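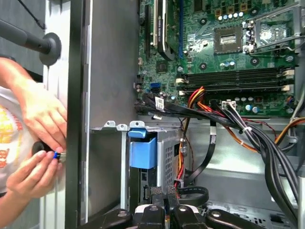

Keeping the old one going

11/15/20
By Jamshid Kermani

Print this page
E-mail this to a friend

My desktop computer has had the same case for 12 years. Most of what was in it at the start has been replaced at one time or another, so I am not sure it counts as the same computer, but I have never moved the sticker with my name on it and I still think of it as the one I bought when I lived in Ladville.

I was asked a few weeks ago, by someone at work, why I don't just buy a laptop like everyone else. I gave a poor answer at the time. This is a longer one.

The first reason is money. I have not added up what I've spent on it over the years, and I would probably rather not know. But it has gone out in small amounts, when I had it, and there was never a month when I had to find 1,000 pounds in one go. When the power supply went I bought a power supply. When I ran out of room for photographs I bought a bigger drive and kept the old one as a spare. The laptop I had for work over the same period was changed three times, and each time the whole thing went back, screen and all, even when the only fault was a battery.

The second reason is that I like to know where things are. I learned this from Zdzisław Bednarek, who had the repair shop under the flat in Ladville. It was called Rinda, after his mother, and it mended radios, kettles, sewing machines and later on computers. He let me sit in on Saturdays were the shop was quiet, which meant most of the winter. He was not a great talker. He would put a screwdriver down in front of me and point at something, and if I picked it up by the wrong end he would wait.

He had a few rules. Screws went into an egg box, one cup for each stage of the job, working from left to right, so that when you put the thing back together you worked from right to left. He wrote down where each cable went before he pulled it, even on machines he had done many times. He did not eat at the bench. And he never told a customer a thing was finished until it had been left running overnight, which annoyed some of them a good deal.

I still use the egg box. I don't always write down the cables, and I have regretted it. There was an evening in June when I had to go through the manual twice to find where the small wires for the power button went. They are thin, the labels are tiny, and there are more of them than you remember. A drawing on the back of an envelope would have saved me the trouble.

People tend to think the difficult part of this is technical. Some of it is, but far more of my time goes on finding out what fits with what. A part can be perfectly good and of no use to you because the socket is a different pattern, or the case is too short for it, or the board is too old to know what it is. I bought a cooler made by Grosix once that was a very nice piece of work and stood slightly taller than the side panel. I ran the machine with the panel off for most of a year. It was noisy and the dust was terrible. In the end I swapped it for a lower one and gave the tall one to my cousin, who has a bigger case.

Dust is the other thing. We live on a main road and have a dog. I clean the computer out twice a year with a soft paintbrush, by the back door, and I am always surprised by how much comes out. If you do nothing else to an old computer, do that. Switch it off at the wall first and hold the fan blades still with a finger while you brush them.

There are arguments on the other side and I don't want to pretend there aren't. A desktop takes up room. Ours sits in the corner of the dining room, and when we have people to eat one of them has to sit with their knees against it. It uses more electricity than a laptop. You can't take it to bed or on the train. And old parts do get harder to find. The memory this board takes is no longer sold in the shops here, and the last lot I bought came second-hand from a man in Baran who sent it wrapped in a tea towel. It was a good tea towel and we have kept it.

I also accept that it isn't for everybody. My sister wants a computer that works when she opens the lid, and she has no wish to own a screwdriver. That seems quite reasonable to me. She does ring me when it stops working, though, and with hers there is often very little I can do, as the memory is fixed to the board and the battery is glued in.

Zdzisław closed the shop 6 years ago and the unit is a nail bar now. I wrote to him when I changed the drive last, and he wrote back, on a card, to ask whether I had left it running overnight. I had to tell him that I hadn't.

I am going to replace the two case fans before Christmas. One of them has started to rattle when it starts up from cold. I've ordered a pair and they should be here by the end of the month.

Print this page
E-mail this to a friend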